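Ye-rin Min says my bowls look like baby shower favors. She isn't wrong, and I've stopped defending them. They came home in February, when I finally gave in and admitted that eating cereal out of a saucepan was not a personality.

I had meant to buy one bowl. I had a list, and the list said "bowl." Then the shop in Clirville had them in mint green and pink, and I have the willpower of a wet napkin. I walked out with 7 pieces of tableware and a cutting board, then spent the bus ride wondering who I thought was coming to dinner.

Here's what I've learned since. The big mint one gets all the work: rice, soup, popcorn, the sad last third of a bag of salad. The little mint one is too small for a meal and too big for soy sauce, so it gets whatever I've chopped and don't trust myself not to knock on the floor. The pink one was going to be for guests. I eat yogurt out of it over the sink.

White was a mistake for the cutting board. One beet and you're explaining yourself for a week. Ro-un Seol swears by lemon and salt, which mostly gave me a board that smelled like a margarita.
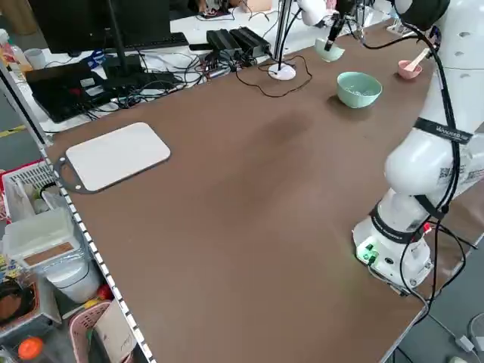 *Mint, mint, pink, and the white cutting board, sharing a room with the cables.*

Anyway, I went back last week for a second pink spoon. They were out. I bought a ladle.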